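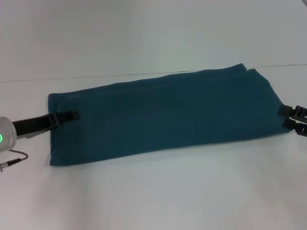 M. Zúñiga

I have been sorting the linen closet since April, one shelf at a time. The towels took longest. We had far more than two people and a dog can use, and they were folded four different ways depending on who took them out of the dryer.

The closet is narrow and deep. If I fold a towel in half and half again, the way my mother did, I get a fat square that wastes the back of the shelf. Two squares side by side don't fit, and one square leaves a gap that fills up with washcloths. So I switched to long strips. The teal one was the first I tried it on, laid out flat on the white table.

The method is simple. Spread the towel with the long side toward you. Bring the bottom edge up a third of the way, then bring the top edge down over it. Smooth it from the middle out to both ends. You now have a long strip. At that point you can fold it in half and stand it on its edge in the closet, or roll it up from one end. I do both. Bath towels get folded and the smaller ones get rolled.

The part I still get wrong is the top layer. It likes to sit a little askew, and you end up with a small peak of cloth sticking up at one corner, as on the teal one. Pulling on that corner alone makes it worse. I hold both ends, give the strip a gentle tug lengthwise, and lay it down again. A few wrinkles are fine. I am not going to iron a towel.

Doing this on a table is much better than doing it on the bed. I used the bed for years and everything shifted as soon as I leaned on the mattress. A hard surface keeps the long edge straight, and it's easier on my back.

Some notes on what stayed and what went:

The two thick white bath sheets from Korkitz went to the animal shelter. They were nice towels, but they took two cycles to dry and one of them filled half a shelf when folded.

I kept 6 bath towels, 4 hand towels and a pile of washcloths I didn't bother to sort. The beach towels moved to the bin in the garage - they only come out in summer anyway.

The old striped ones are rags now. I cut them up with the kitchen scissors, which I don't recommend. There is lint in the silverware drawer.

For the shelf itself I bought a set of wire dividers from Istunon. They slide onto the board without screws and they hold the folded towels upright, so I can pull one out and the rest stay put. They do scratch the paint a little. I put a strip of felt under each one and that took care of it.

I also washed everything before it went back in, using half the detergent I used to. The towels had been coming out stiff, and the Verka powder I buy says right on the box to use less for soft water. I had never read the box.

Next is the shelf with the sheets. I have been putting that one off. There are three fitted sheets in there that I am fairly sure belong to a bed we sold when we moved, and I still can't fold a fitted sheet into anything better than a ball - if I work out a way, I'll write it up.

Contact | © M. Zúñiga | Back to top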